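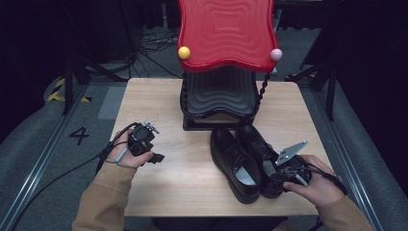 Drunden Kids' Chair: a lot of ripple for the money

I went into this one expecting to dislike it. Children's furniture that tries this hard to look designed usually ends up as a place to pile coats, and the Drunden chair tries very hard. It has a bright red backrest with a wavy top, a black seat with the same ridges, and twisted black spindles up both sides that belong on a staircase. Then there are the two balls at the bottom corners of the backrest, one yellow and one pink. My daughter asked why they don't match. I had no answer for her.

I paid 101 dollars, or 100 if you sign up for the Drunden newsletter, a discount I find a little insulting.

Does it work as a chair? Mostly. I bought it for the hallway, for the shoes-on, shoes-off part of the morning, and the height is fine for a five-year-old. She sits down, she gets her foot in, she stays upright. The seat is less convincing. Those ridges look good under a lamp and leave rings on bare legs after ten minutes. Drunden calls the pattern "supportive." I'd call it bumpy, and I've put a folded towel on it.

Cleaning is my bigger complaint. The backrest is glossy, so it wipes down fast if all you have is fingerprints. Anything with crumbs in it goes straight into the grooves, and you'll want an old toothbrush. The twists in the spindles collect dust in the same way. The plain Timus stool it replaced needed one pass with a cloth.

The listing claims the finish was tested through 2,000 wipes. Maybe so. I've owned it 17 weeks and the shine is still there, though so is some oatmeal.

Fuad Teshome, who runs the secondhand shop near us, thinks I'm being harsh and says he could resell it tomorrow. I believe him. It's a good-looking object, and next to black dress shoes it looks downright fancy. I'm less sure that a kid cares.

Pros: sturdy so far, right height, color hasn't faded.
Cons: hard seat, grooves everywhere, price.

Three stars out of five. Wait for a sale, and buy the toothbrush first.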